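Refaire sa bibliothèque de composants sans arrêter le site

Chez Pralitz, l'application de réservation de salles tournait depuis quatre ans sur le même socle. L'équipe front a fini par remplacer ses composants un par un, en gardant l'ancienne interface en service pendant toute l'opération.

28 novembre 2023

Le calendrier de réservation de Pralitz comptait 2194 lignes dans un seul fichier. Il gérait l'affichage des semaines, les appels au serveur, les droits des utilisateurs, les fuseaux horaires et l'impression. Quand un client demandait une vue par étage, il fallait dupliquer la moitié du fichier et espérer que les deux copies restent synchronisées. Elles ne le restaient pas longtemps.

La décision de tout reprendre date de février. L'équipe avait d'abord regardé ce qui existait déjà. Vondance, une bibliothèque de composants assez complète, proposait un calendrier convenable, mais celui-ci devait obligatoirement être placé dans un conteneur parent qui imposait sa propre gestion d'état. Zalton était plus souple sur ce point, avec une documentation maigre et des mises à jour irrégulières. Une maquette a été montée avec chacune des deux. Celle de Vondance a été abandonnée au bout d'une semaine, celle de Zalton un peu plus tard, quand il a fallu afficher deux calendriers sur la même page. 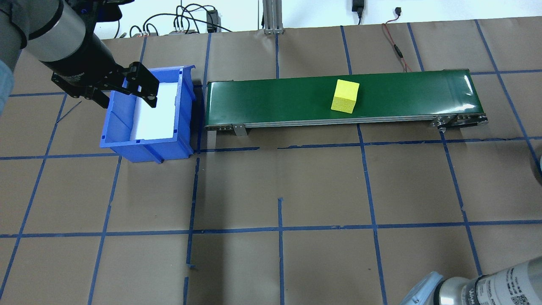 Bac bleu et convoyeur sur le plan de travail.

Restait à écrire les composants en interne. Le projet a pris le nom de Kwofie et une règle simple a été fixée dès le départ : un composant reçoit des données, émet des événements et ne va rien chercher lui-même. Les appels réseau vivent ailleurs, dans une couche séparée que les pages branchent comme elles le souhaitent. L'idée n'a rien de neuf. Elle oblige pourtant à décider, pour chaque bouton et chaque liste, qui possède l'information.

L'inventaire a donné 166 éléments d'interface distincts. Beaucoup étaient des variantes du même objet : plusieurs fenêtres de confirmation, des champs de date qui ne validaient pas le même format, des menus déroulants écrits à des époques différentes. Après regroupement, il en restait 23. C'est cette liste qui a servi de feuille de route, en commençant par les éléments sans dépendance.
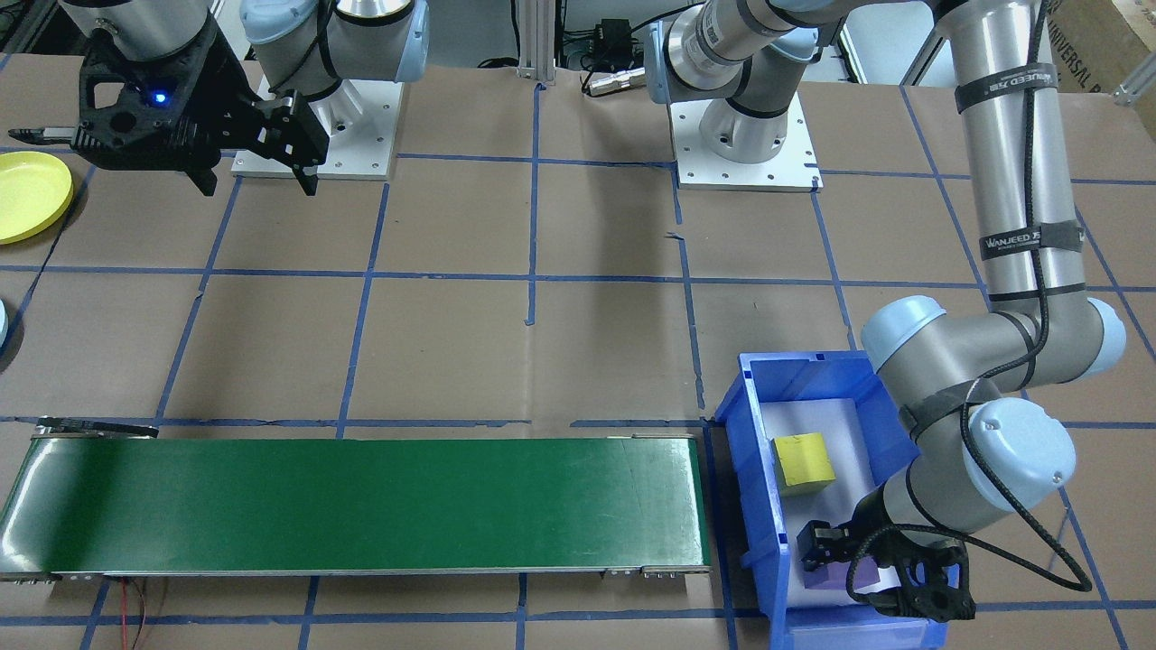

La cohabitation des deux systèmes a demandé plus de travail que prévu. Les feuilles de style de l'ancienne application étaient globales et débordaient sur les nouveaux composants. L'équipe a préfixé toutes les classes de Kwofie, puis isolé les anciennes règles page par page. Les tests visuels automatiques ont repéré l'essentiel des régressions, sauf dans la vue d'impression, que personne n'avait pensé à couvrir. Deux clients l'ont signalé le même matin.

Côté performances, le gain est venu surtout du découpage. La page d'accueil ne charge plus le calendrier tant que l'utilisateur ne l'ouvre pas. Le composant lui-même n'est pas beaucoup plus rapide que l'ancien, et sur les vues mensuelles très remplies il reste lent au défilement. Un rendu partiel des lignes est à l'étude.

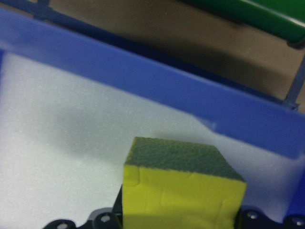

Ce qui reste à faire

L'ancien fichier du calendrier n'a pas disparu. Il sert encore à la vue par étage, dont la migration dépend d'une refonte des droits côté serveur. Les formulaires d'administration, peu utilisés, passeront en dernier.

La publication de Kwofie en code ouvert a été évoquée. Elle supposerait de retirer les références au modèle de données de Pralitz, encore présentes dans plusieurs composants, et de rédiger une documentation en anglais. Pour l'instant, le dépôt reste interne et les numéros de version suivent ceux de l'application.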